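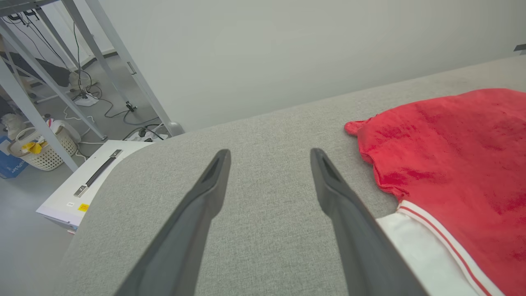 Teltgate garment set: read this before you train on it

Teltgate is a set of teleoperated garment-handling recordings made at Brorngate. It holds 230 episodes from 11 operators. I was asked to write up what it is good for, and the list is shorter than the project page suggests.

What is recorded

Each episode has a wrist view, a head view, joint positions and the gripper opening. The work is picking up, moving and folding clothes on a padded grey surface. Room clutter was left where it stood. Whether that makes a policy sturdier is a claim I have seen made often and tested rarely – we have not tested it either.

Labels

"success" is set by the operator at the end of an episode. Annick Dhillon went back over a portion of them and disagreed often enough that I would treat the field as a hint. Grasp times come from the gripper opening alone, so a pinch on the cushion cover scores the same as a pinch on cloth.
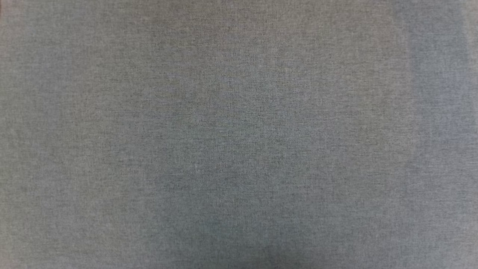
The head stream is the weaker of the two views. Some stretches hold nothing but upholstery, and the loader will feed them to your model without complaint. Filter them yourself or train on the wrist stream only. The Matubbar baseline used both and did no better for it.

Splits

Train and test share a room and a surface. A good test score tells you very little about your own sofa.

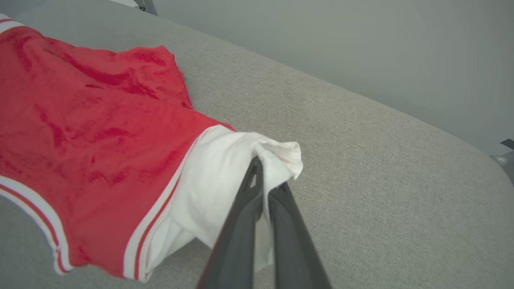
Last changed: Jan 8, 2019

Known faults

Two operators used an older clock setting, and their wrist frames lag the joint log by up to 2 frames. The shift is not corrected in the files.

Shiny cloth and linings are under-represented. Skondodance, the folding demo, leans on exactly those, so please don't quote its results as evidence for this set.

The September export had left and right finger names swapped. Delete it if you still have it.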